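Shuttlecock

A shuttlecock, also called a shuttle or birdie, is the object struck back and forth in badminton. It has a rounded base, or cork, and an open cone called the skirt. The cone shape creates a great deal of drag, so a shuttlecock leaves the racket fast and slows quickly. It also turns in flight so that the base leads.

Construction

Feather shuttlecocks used in competition have 16 feathers, usually from a goose or duck, set into a cork base covered with thin leather. Thread and glue hold the shafts together. Synthetic models replace the feathers with a molded nylon skirt. They last longer and are common in schools and casual play, though many club players prefer the flight of feathers.

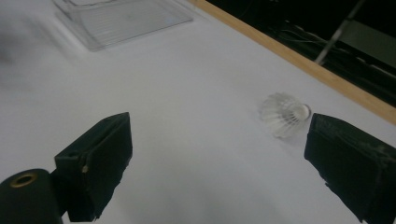
Feathers are the part most easily damaged. A single broken shaft can make a shuttlecock wobble, and dry feathers snap sooner than moist ones, so some players steam theirs before a match. The shape also affects how a shuttlecock rests. Set down on a flat surface, it tends to lie on its side, as on the white tabletop shown, with the base at one end and the skirt flaring out at the other. For storage, shuttlecocks are normally stacked in a tube, each base nested inside the skirt of the next.

Speed

Feather shuttlecocks are sold in several speeds. Warm or thin air calls for a slower one. The Warmont club, which began keeping hall records in 2009, changes to a faster grade each December.

See also

Badminton racket
Battledore and shuttlecock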